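Block pushing project: February progress report to Stavard 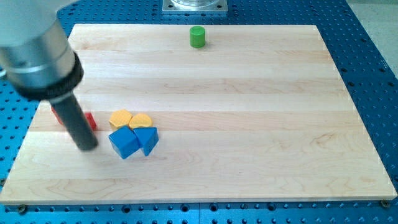
Photo: Londoño lab, Vukinberg

We ran 200 pushing trials this month on the maple board, using the black rod and the colored blocks. The new policy finished 73 of them. The older scripted method finished 40 out of 200, so there is a gain, but I would not put it in a press release yet.

My main doubt is the training set. All 803 demonstrations came from one operator, with much the same starting layouts we later tested on. The Lullomero method claims to handle new layouts, and we have no evidence of that so far. March goes to layouts the policy hasn't met. Spending is on plan.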